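3.2 Materials and setting

The literature on shelving has a good deal to say about where a book should end up and very little about the minutes before it gets there. In those minutes the book is lying on something. It has been put down by someone who meant to deal with it shortly, and it is waiting, at whatever angle it was given, for the someone to come back. We call this stage the lay-down. It is the stage we set out to study, and the one that our pilot participants in October kept trying to hurry through so that they could get to what they thought was the real task.

The full set consisted of 22 books, all of them secondhand and none of them chosen for merit. Dalia Tazi bought them in one visit to the Osagie thrift shop in Trarumville, under instructions to spend little and to avoid anything she might be tempted to take home. She reports only partial success on the second point. We asked for a spread of cover types: photographs, plain lettering, busy lettering, and at least one cover that would leave a reasonable person unsure which shelf it belonged on. A set of matching classics would have looked better in the paper and told us nothing, as people faced with matching spines simply match the spines.

Two of the books come up repeatedly in the results and should be introduced. The first, referred to below as the dog book, has a photograph of a small dog lying on a beige couch, all in warm browns, with a dark maroon band along the bottom. The second is a copy of 8th Confession, with the title in large black type on a greenish-cream ground and a design like a spiral notebook down its left side. Both were laid on a white surface marked with a grid (Figure 1). The grid was meant to let us describe position and angle without getting into arguments. It had a further effect that we had not planned for, discussed in 3.3.

Figure 1. The dog book, with 8th Confession at an angle beyond it.

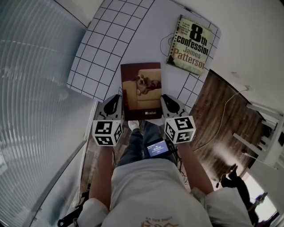
Participants were told that a friend had left the books and would like them "put in some kind of order." The wording went through several drafts. Kayode Aliyu argued for "sorted," Yetunde Bassey for "tidied," and the pilot made it plain that these are different jobs. People asked to sort made piles by kind and left the piles crooked. People asked to tidy made everything square and put a cookbook under a crime novel without a second thought. "Some kind of order" is vague enough to annoy both groups equally, and we kept it.

Of the 18 people who took part, most began with the dog book. We had expected the brightest cover or the nearest one to win, and we had a small hypothesis ready about reach. What they told us afterwards was that there was a dog on it. We have retained the reach hypothesis for books without dogs.

The matter of category was less simple. The dog book was assigned to pets, to home decoration (on the strength of the couch), to gifts, and in one case to a pile the participant named "nice." 8th Confession raised a different problem. Several people noticed the number, asked where the other seven were, and could not be fully settled by the answer that we did not have them. One set the book apart from the rest, on the grounds that it was part of something and should not be made to join something else. We coded this as a category of one.

3.3 The room

Ebere Chukwu had wanted a living room. Her case was a fair one: people do not lay out paperbacks in laboratories, and an ordinary carpet and a lamp would have encouraged ordinary behavior. What we were given was a white room in the Cloltby building, with white horizontal blinds along one side and white pipes running along the edge of the ceiling (Figure 2). There is very little in it to look at. In a study of cover designs this can be defended as a control, and in our ethics application we did so defend it, at a length of around 500 words.

Figure 2. The room, with the blinds at left and the pipes along the ceiling.
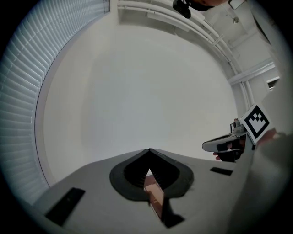 Light turned out to matter more than furnishings. Glossy covers pick up glare, and a person will turn a book a few degrees to get rid of it and then leave it turned. An observer who does not know about the glare will write "placed at an angle" and may go on to build a theory of angles. Amarachi Shehu had built most of one before she sat down in the participant's place and saw the problem for herself. From then on we settled the blinds before each session and left them alone until it was over. We would advise anyone repeating the work to do the same, and to be firm with colleagues who like a view.

The grid was the other complication. Printed lines are an invitation, and some people cannot decline one. A number of participants lined up the lower edge of every book with a line, apologized when a book would not fit the squares, and began again with wider gaps. Others seemed not to see the grid at all and built sloping rows across it that were perfectly consistent with one another and with nothing else on the surface. When asked, members of the second group described their rows as straight. We measured them. They were parallel, and we have come round to thinking that this is what most people mean by straight when they are dealing with books that will be moved again in ten minutes.

We considered covering the grid with a plain cloth. Bassey tried it for one afternoon with the Pronon cloth we had left from an earlier project. The books dragged it into folds, participants stopped sorting in order to smooth it, and two of them folded it up and handed it back to her. The cloth is not discussed further. All sessions reported in Section 4 used the bare grid, and the tendency to align with it is treated there as a property of the person, with the caution that it may be in equal part a property of the grid.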